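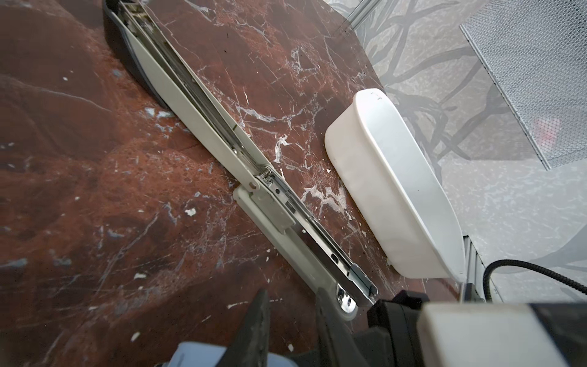 Kellent opened its data collection floor at Kershaw in October, and I spent an afternoon at the small-parts station. The target is 1000 accepted demonstrations per task. An operator drives the arm by hand control, and joint positions, gripper width and camera streams are logged together.

The task on show was picking strips of staples out of a white tray on a marble tabletop. The strips lie at mixed angles, so the approach has to change with nearly every grasp. 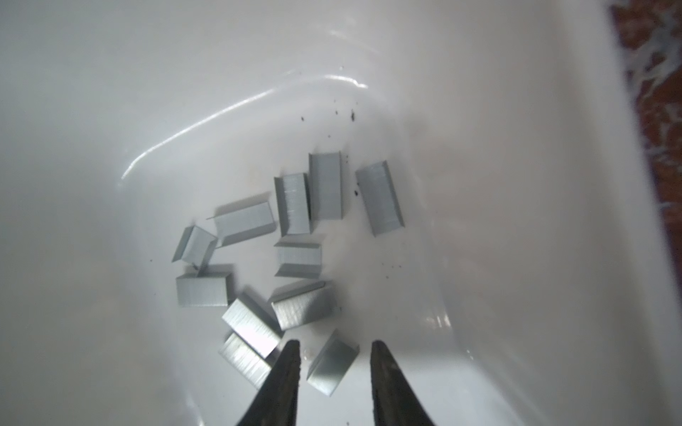

Venla Mustonen asked whether failed grasps were thrown out, and said her own group kept them, labelled, after its policy never learned to back off and try again.

Kellent keeps them too, under a separate tag. An episode is rejected only for dropped frames or a timing offset between streams — the grey metal on glossy white plastic is left as a lighting problem for the model to solve. Operators change over after 2 hours. Decha Jaidee took me through the replay tool, which is plain but quick.
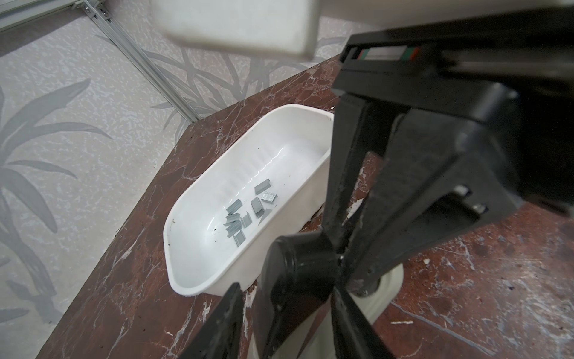 Getting there

Visitor parking is off Aller Road. Sign in at the side door and allow five minutes for the safety form.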